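Gisela Bustos is late, and then she's here, with a bike helmet under one arm and a paper bag of cherries she bought off the back of somebody's ute. We're at a table out the front of the Dendura, the old wool store in Prusinthorpe where she has a studio on the upper floor, and it's a warm Monday with a lot of trucks going past. I've had to move my recorder twice.

I wanted to talk to her about repair. Her new essay, Slack Water, is 246 pages long (she calls it an essay, her publisher calls it a book) and it argues that artists who care about energy and climate have spent too long looking at big systems and not long enough looking at whoever turns up to fix the pump.

"I got bored with my own slides," she says. "I'd been giving this talk with arrows all over it. Grid, data, capital, arrow, arrow, arrow. And a bloke in the second row asked me who oils it. I had nothing! I went home and was rude to everyone."

The bloke was Traian Vlad, a retired lift mechanic, and he's now all through the book. She spent 20 weeks following him around while he taught a class in fixing domestic motors, writing down what he said and, more often, what he did when he wasn't saying anything. I ask whether that made him a collaborator or a subject.

"He asked me the same thing, and he asked for half the fee," she says. "So, collaborator."

I tell her the chapter I kept going back to is the one on waiting, where she sits for an entire afternoon in a workshop for a part that doesn't come. Very little happens in it. I read it on a train and missed my stop, which I admit to her a bit sheepishly, and she's delighted.

"Waiting is the bit that the theory leaves out. Everything's flow, everything's circulation. But most of what keeps a building going is someone standing next to a thing, waiting to hear whether the noise comes back. I think that's an aesthetic experience. I'd put it up against a lot of video art."

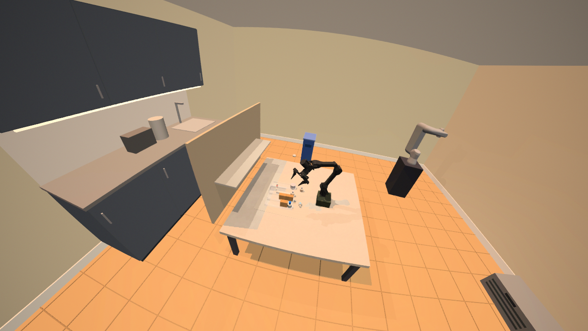 A rendered interior with two robot arms.

We get on to her critics, because there are a few. Orhun Duman, reviewing the book for the small quarterly Zokside, wrote that she'd swapped one romance for another, the network for the toolbox, and that there was something a little comfortable about an artist finding wisdom in a tradesman. I half agreed with him when I read it, and I say so.

"Yeah, he got me there," she says, spitting a cherry stone neatly into the bag. "Not on all of it. He thinks I'm saying repair is good. I'm saying repair is political, and plenty of it's awful. People repair things that ought to be switched off. There's a whole section on that, on keeping a coal boiler alive for one more winter, and he skips it. But the romance thing, fair enough. I cut two pages for the second printing."

Has she told him? She has. They had lunch. She won't tell me who paid.

The first printing was 800 copies and it went faster than anyone expected, helped along by Sânziana Mocanu, who teaches sculpture and put it on her reading list in July. Mocanu's students then did something Bustos hadn't planned for: they started sending her broken things in the post. Kettles, mostly. A fan. A doorbell that plays four notes and then hums.

"I wrote back to all of them and said I'm a writer, I can't fix your kettle," she says. "And one of them wrote back, well, what was the point of the book then? I've still got that letter. It's on the wall upstairs."

It's got her thinking about the next project, which she describes to me in three different ways over the course of an hour, so I'm not sure I've got it right. There'll be an exhibition, or possibly a series of evenings, under the title Rusu. It's to do with manuals. She's been collecting service manuals for years and reads them the way other people read poems, for the voice.

"There's a you in them," she says. "You will need, you should hear. It's such a tender form of address, and the person writing has no idea who you are. I don't know many artworks that trust a stranger that much."

I ask if trust is what she's really been writing about all along, and she pulls a face. Too neat, apparently. She'd like to leave the word alone for a year or so and see if she misses it.

The cherries are gone by now and she wants to get back up to the studio before the heat gets into the top floor. I ask if she ever did get that pump going, the one from the first chapter.

"Traian did," she says. "I held the torch."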